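# Robot sorting: staff questions

**Will I lose my shift?**
No. All 3,000 picks a day stay with the same crew. The arms take the mixed returns first.
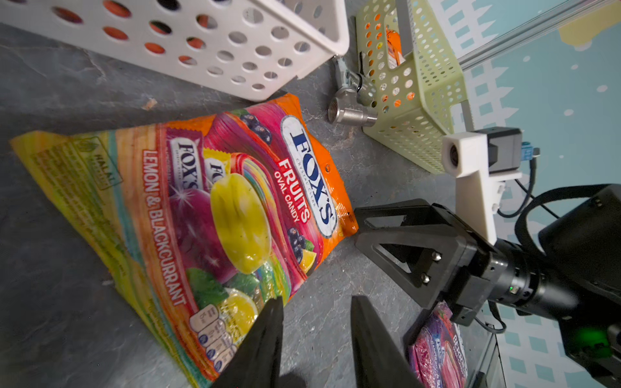
Hours and breaks stay as they are until June.

**What can the arms handle?**
Soft packs are the hard part. The Mint Blossom bag is held by one arm, printing upside down — fine for us, as labels get scanned later. Gloves and fittings share the white basket.
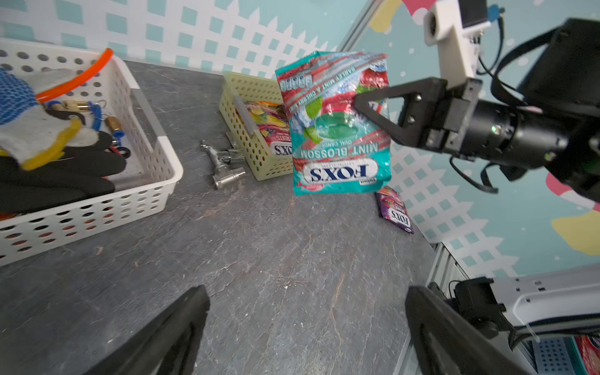 **Who do I tell if an arm stops?**
Anathi Masilela, at the Wesitz desk. Don't reach in.
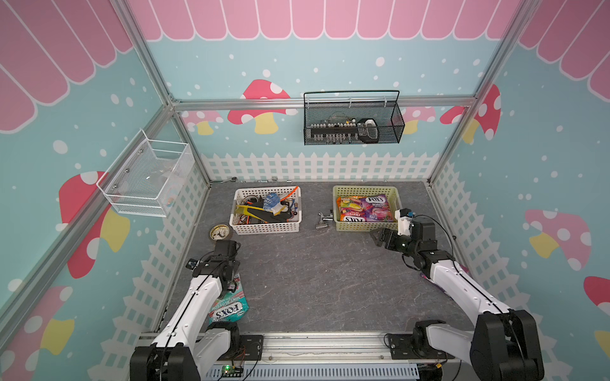
Training takes 3 hours and is paid.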